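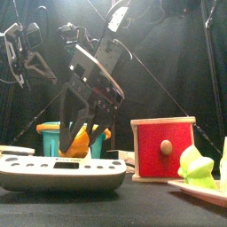

Sorting out a mountain of toddler toys without losing the bits

I look after my grandson three days a week and his toys have rather taken over my dining table. Over the winter people kindly passed things on to us, and I'd love some advice from anyone who has got on top of this. There is the wooden box with the red front and the round knob, which he adores, and a turquoise tub with an orange rim that seems to end up with something in it whenever my back is turned. Then there are the shape blocks (the pale green star is always the one I find under the sofa), the big white plastic toy that doesn't stack with anything, and a whole family of play food.

What I can't decide is whether to sort by kind, with all the food together and all the blocks together, or to keep each set in its own box as it came. Half the boxes went in the recycling in April, so that may be settled for me already. I have a low shelf with room for 3 decent-sized baskets, and a cupboard in the hall for anything that is resting. He is nearly two and likes to carry things from one room to another, bless him. Any thoughts would be very welcome, even if it's only to tell me to stop fretting!

Asked in Home and Family – Toys and Play
Thursday, August 1, 2024
Viewed 1,837 times

3 answers

Answer from Skosia
Marked helpful by 421 readers

Oh, I do feel for you – my table looked just the same for the best part of a year. I went through all sorts of clever systems with labels and lids, and the one that lasted was the simplest. I keep a toy with its pieces if it won't work without them, and everything else gets sorted by kind. So a posting box lives with whatever gets posted into it, always, and the play food can all go in together whichever set it came from.

For the table itself, I'd go through it in this order:

1. Take away anything that isn't a toy. Cloths, cards, odd bits of packaging. Put them on a chair and deal with them afterwards, or you'll be up and down to the kitchen all afternoon.

2. Give the play food a tray of its own. A shallow one with a raised rim is lovely, as a small child can see everything at once and you can carry the lot to the shelf in one go. The banana and the slice of carrot look quite at home on a pink one, and there's no rummaging.

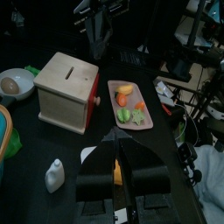
3. Move the wooden boxes to the shelf next. They're the heaviest, so bottom shelf please, with the knob facing outwards so he can get hold of it himself.

4. Leave the tubs and bowls until last. They're useful for the small things you haven't found a place for yet, but do tip them out at the end of the week, or they become a second toy box that you didn't want. I once found a door key in one of ours, and we'd already paid for a new one.

After that, put half of what's left in your hall cupboard and swap it over when he gets bored. Mine greeted the old things like long-lost friends.

Answer from Jindis

Baskets. Get wide low ones, not deep ones. Ours are on wheels and I wouldn't bother with wheels again, as they just get used as buses.

Answer from Kyriakidis

I agree with nearly all of what Skosia says, though I'd be a bit softer about the sets. We had a lovely old shape sorter from my sister and I was forever hunting for the last block, until I gave up and let the blocks go in with everything else. It still got played with, and my daughter was just as pleased posting a wooden egg through the top of it.

One small thing about the big plastic toy that won't stack. If it's the sort that takes up half a shelf, try it on the floor at the end of the sofa. Ours lived there happily for ages and everyone learned to step round it. And do have a look at the Wenivis toy library page if you're anywhere near one of their branches. They have 300 toys to borrow, and they were glad of the spare jigsaws we took in.

Is the hall cupboard one he can open yet? That would change my answer a bit.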